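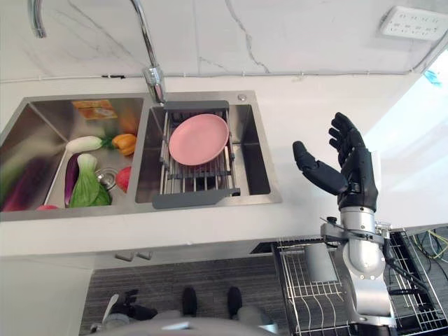 수채화 100일 그리기를 시작한 지 벌써 한 달이 넘었어요! 10월 들어서는 퇴근이 늦어서 빼먹을 뻔한 날이 꽤 있었는데, 자기 전에 10분이라도 붓을 잡자고 마음먹으니 어찌어찌 이어지더라고요. (졸면서 그린 건 다음 날 보면 좀 처참합니다ㅋㅋ)

종이는 Jornstead 골목 화방에서 산 싼 묶음을 쓰다가 얼마 전에 Bataineh 걸로 바꿨어요. 확실히 물을 많이 먹여도 덜 울어요. 대신 비싸니까 괜히 손이 떨려서, 연습은 아직 싼 종이 뒷면에다 합니다.
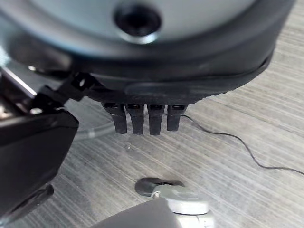

*은회색 윗면에 검은 테두리*

제일 어려운 건 역시 회색이에요. 처음엔 검정에 물만 타서 썼는데 그러면 그림이 통째로 탁해지거든요. 요즘은 파랑이랑 갈색을 섞어요. 파랑이 조금 많으면 차갑게, 갈색이 많으면 따뜻하게 나오는데 이 비율 맞추는 게 은근 재밌어서 팔레트만 한참 문지르다 끝난 날도 있어요.

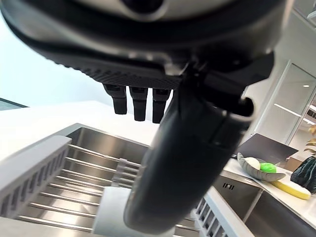 *검은 로봇 손가락 세 개*

물감은 Plirnus 고체 물감 제일 작은 세트예요. 색이 몇 개 없어서 답답할 줄 알았는데 섞는 연습에는 오히려 낫네요. 낱색으로 하나씩 사 모으는 분들 보면 부럽긴 한데, 저는 이거 바닥 보일 때까지 버텨 보려고요. 붓도 둥근 거 두 자루로 돌려막는 중!
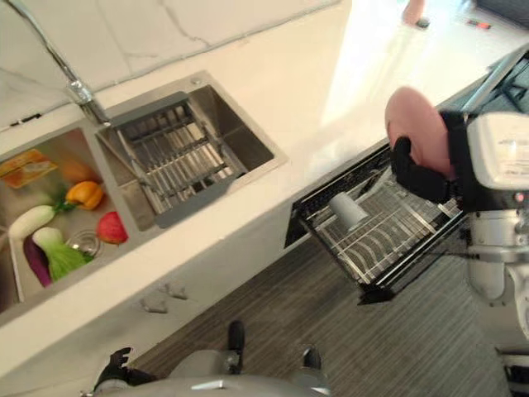
보색 연습은 이번 주에 처음 해 봤어요. 노랑 옆에 보라를 두면 둘 다 확 살아난다는 얘기를 책에서 읽기만 했지, 칠해 보니까 느낌이 완전 다르더라고요. 싱크대 왼쪽 칸의 모형 채소만 봐도 보라색 가지랑 노란 주황빛 파프리카가 같이 있으니 눈이 자꾸 그리로 가잖아요. 흰 무는 또 다른 숙제인데, 종이를 그대로 남겨야 해서 욕심내서 덧칠하는 순간 망해요. 저는 늘 망했고요.

다음 달 목표는 풍경입니다. Ivudstead 강변에 나가서 한 장 그려 오고 싶은데 추워지기 전에 갈 수 있을지 모르겠어요. 야외에서 그려 보신 분들, 물통은 어떤 거 쓰세요? 뚜껑 안 새는 걸로 추천 좀 부탁드려요!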